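Natard: which second hero are you building after the harbor update?

Fasow
Started over in July after a long break and I'm having a blast! The new harbor map is huge, and the night raids feel so much quicker now. I've got enough shards for one more hero and I can't pick between the Lamplighter and the Diver. What did everyone else go for?

Nel
Lamplighter, easily. She lights up the fog for your whole team, so you stop walking into ambushes, and her second skill gets silly once you put a few levels in it. I cleared both bridge stages with her on my first night.

Dristivora
Gotta disagree with Nel, sorry! Lamplighter is great on the bridge stages and then you hit the reef and she just stands there. Diver carries you through all of it, plus he farms pearls while you're offline. Pearls are what you'll run out of first.

Nel
Reef is fine if you bring a healer. And pearls come free from the daily chest.

Dristivora
Two a day! That's one upgrade a week if you're lucky, come on.

Fasow
Ok the pearl thing is a good point, I'm already short. Does the Diver need his gear set to work or can I run him plain for a while?

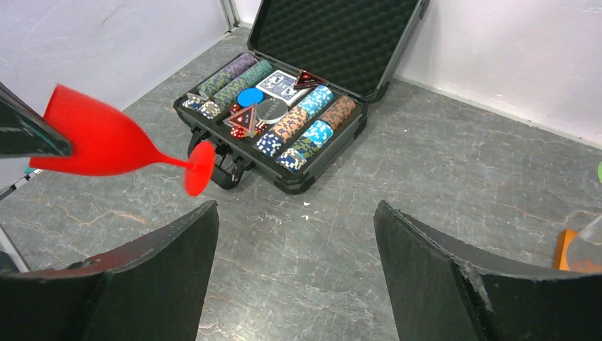

Dristivora
Plain is fine until the second reef boss, so don't spend a thing on gear before then. Put everything into his dive skill and keep him at the back of the boat. When the boss does the big wave, tip him over sideways with the dodge, like the red plastic wine glass in my pic, almost flat, and the wave goes right over his head. Took me a whole evening to get the timing and I loved every minute of it.

Nel
I still say Lamplighter, but that dodge is pretty cool. Trying it tonight.

Fasow
Going Diver! Will post how the reef goes.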